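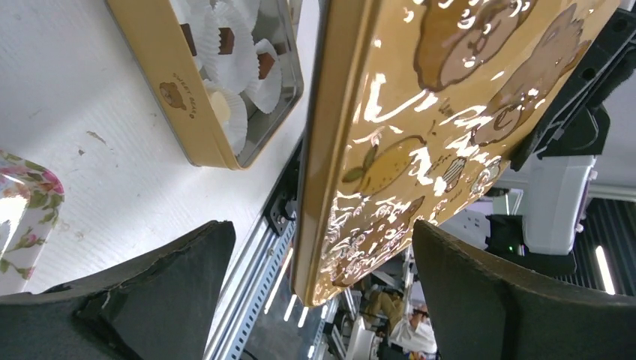 Gripper pads have eaten more of my spare time since February than the arm, the wiring and the software put together. I'm on the sixth set now, and I think I finally like a pair enough to stop fiddling for a while (famous last words). The job I keep coming back to is taking the lid off a box of chocolates and holding on to it, which sounds like nothing until you try it with two fingers and no wrist worth bragging about. A tin like the gold Sweet Bear one is a great teacher! The lid is thin and shiny, it has a raised rim, and you have to pinch it hard enough to tilt it steeply without putting a dent in those poor bears. The black facing on the left finger is already worn and a bit frayed along its top edge, so I know where the next bit of trimming goes.

I've been through bare plastic, bike tube, two kinds of kitchen liner and some grippy stuff Solange Frota swore by for her sewing table. The bike tube grabbed beautifully and then wouldn't let go, so the lid came along for the ride whenever the fingers opened. Soft facing lets go cleanly. It also wears out, and I've decided I can live with that. A sheet gives me plenty of spares and swapping one takes two minutes with a hobby knife and some double-sided tape.

Most of this happens at Durkham, the shared workshop I've been going to since my wife politely asked for the dining table back. Forough Salehi got me started there. She had an old Sekeck controller sitting in a drawer and handed it over on the condition that I write down every setting I changed, and I've mostly kept that promise. My notebook is up to page 153. About half of it is me arguing with myself over closing speed.

Closing speed, by the way, matters way more than I expected. I used to run the fingers shut as fast as they'd go and then back off the pressure, and every thin thing I tried got a smack before it got a grip. Now they come in quickly, slow way down for the last little bit and creep until the motor current climbs. I set the threshold by feel first, then by numbers, and the value I keep landing on is 1205. That's in the controller's own units, so please don't copy it into yours and expect anything sensible!

Horacio Lagos came by while I was tuning and asked why I don't just use suction for lids. Fair point, and a cup would probably do a flat lid nicely. But I want one hand that does the lid and the candy, and I'm stubborn — Horacio has known me long enough to let it go.

The candy is the other half of the project, and a completely different headache.
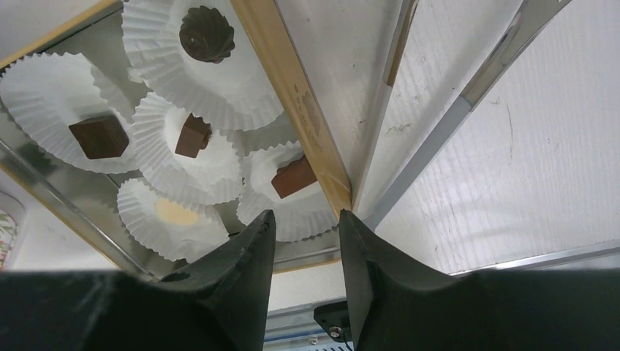
Can one pair of fingers really handle both a tin lid and a single chocolate? They can if you treat them as two separate jobs in the software, with different closing speeds and force limits for each, and give up on finding one setting that covers everything.

For the small pieces I point the fingers nearly straight down and open them only a little wider than the piece itself. Cubes are the friendly ones because two flat sides are basically asking to be pinched. A tall narrow block is okay if you come at it from the broad sides. Anything round or scalloped makes me sweat, and a piece lying at a tilt needs the wrist turned to match before you even think about closing. Then there are the paper cups, which love to overlap, so if you go in too wide you pinch a neighbor's ruffle and bring up to three cups along with your one chocolate. Ask me how I learned that one.

Emerson Araújo thinks I should print fingers with much skinnier tips and keep the wide ones for lids. I've got a drawing started. What's holding me up is the mount, which uses screws that are a pain to reach, so I'd want some kind of quick-change plate first. Medeiros sells one that looks about right but it costs more than I paid for the motors, so I'll probably cut my own out of scrap aluminum and complain about it on here.

Next up is getting the lid back on, and I've been putting that off. If you've worked out a good way to line up a thin rim with two fingers, leave me a comment!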